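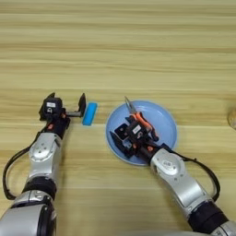 Plateau en bois clair : huile, vernis ou les deux ?

Posté par Mirabelle_du_38 le 12 mars

Bonjour à tous, je me lance dans la rénovation d'un plateau de table et je tourne en rond depuis la fin de l'hiver. Je l'ai récupéré dans un atelier qui fermait, bois clair, plutôt blond, avec un joli fil bien régulier dans la longueur. Le vendeur parlait de frêne, mon beau-frère dit hêtre, moi je n'y connais rien !

Il fait 176 cm de long et il y avait dessus un vieux vernis qui s'écaillait, que j'ai poncé (trois soirées, de la poussière jusque dans le beurre). Maintenant il est nu et je n'ose plus rien poser dessus. Je voudrais garder cette couleur claire. À mon premier essai à l'huile, sur une chute, le bois a viré au jaune miel et ça ne me plaît pas du tout.

On mange dessus tous les jours, les enfants y font leurs devoirs, et moi j'y bricole le soir. Au magasin on m'a conseillé l'huile dure Flaro, 129 euros le kit avec les tampons, je trouve ça raide. Quelqu'un a essayé ? Et est-ce que je peux passer un vernis par-dessus si je change d'avis ? Merci d'avance, et pardon pour le pavé.

Copeau_et_Cie

Salut Mirabelle ! Alors ton jaune miel, je le connais par cœur, j'ai fait exactement pareil sur un buffet en novembre et j'ai tout reponcé. Les huiles à base de lin réchauffent beaucoup la teinte, surtout sur les bois blonds, et ça continue de foncer les mois suivants. Si tu veux garder le clair, cherche une huile marquée « effet bois brut » ou « naturel », qui contient une pointe de pigment blanc. Dans le pot elle a l'air laiteuse, pas de panique, une fois essuyée on ne voit quasiment rien.

Pour la pose, ponce au 120 puis au 150 et arrête-toi là. J'avais poussé jusqu'au 240 pour faire le malin et l'huile n'entrait plus, elle restait en surface en plaques collantes. Dépoussière à l'aspirateur, puis avec un chiffon à peine humide. Ensuite couche très fine, tu étales dans le sens du fil, tu laisses un quart d'heure, tu essuies tout ce qui brille. Vraiment tout. Deuxième couche le lendemain. Et les chiffons, à plat dehors ou dans un seau d'eau, jamais en boule à la poubelle, ça peut prendre feu tout seul.

Le vernis par-dessus l'huile, j'éviterais, ça accroche mal. Choisis ton camp avant ! Perso je reste à l'huile sur une table qui vit, parce qu'une tache se reprend au tampon sur dix centimètres, alors qu'un vernis abîmé c'est tout le plateau à refaire. Pour les bricolages du soir, prends l'habitude de mettre les outils dans une assiette - même une vieille dépareillée - au lieu de les traîner sur le bois. Les pinces, ça marque une huile toute neuve en deux secondes.

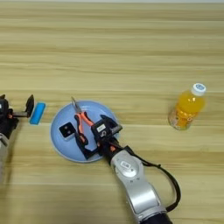 La pince dans l'assiette bleue, le bois clair tranquille à côté.

Pour le Flaro je ne sais pas, jamais eu le kit. Mais vu le prix, demande s'ils vendent l'huile seule, les tampons tu les remplaces par un vieux tee-shirt en coton.

tonton.rabot

vernis mat à l'eau, 4 couches, égrenage entre chaque, et on n'en parle plus. Le mien a tenu 18 ans avec des gosses et un chien. Ça ne jaunit pas si tu prends de l'acrylique. L'huile c'est joli mais faut en remettre tout le temps et moi j'ai autre chose à faire.

Mirabelle_du_38

Merci à tous les deux ! Je penche pour l'huile « naturel », je fais un essai au dos du plateau ce week-end avec deux marques. Tonton, ton vernis me tente pour le bureau de ma fille par contre, tu le passes au rouleau ou à la brosse ?

tonton.rabot

rouleau laqueur à poils courts. Et tu ne repasses pas dessus quand ça commence à tirer, sinon traces.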